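The pads that quit on me

25/07/2023

I promised Milagros I would write this down before I forgot the details, so pour yourself something cold! Our gripper had a fault that drove me up the wall for far too long. The fingers would close nicely, hold for a moment, and then the left one would relax just enough to let go. Out of 70 tries that first evening, 25 ended that way.

I blamed the soft pads, naturally, and ordered new ones from Wirko (lovely people, slow mail).
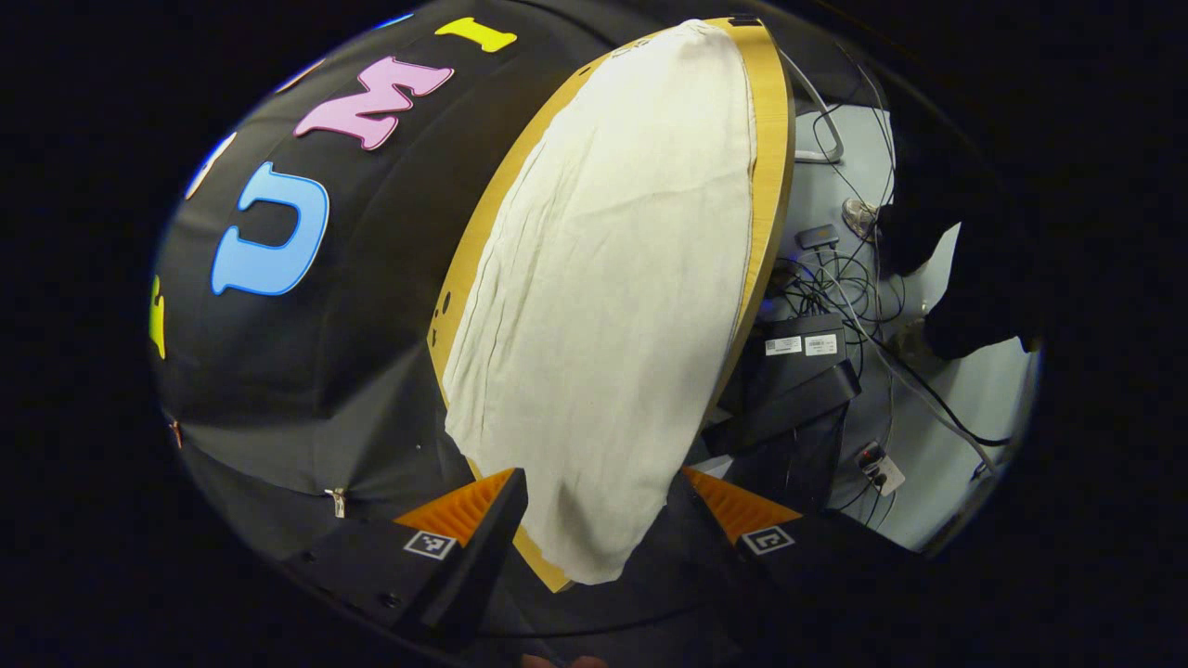 The new pads changed nothing at all – same little sigh, same dropped cloth. Then Ignacio wiggled the motor cable while I was grumbling, and the finger let go right there in front of us. A cracked connector, bless it. I have a new one on now, and I check it every time before I put my fingers anywhere near. Kosmas still wants a proper stop button, and I'm pricing one this week.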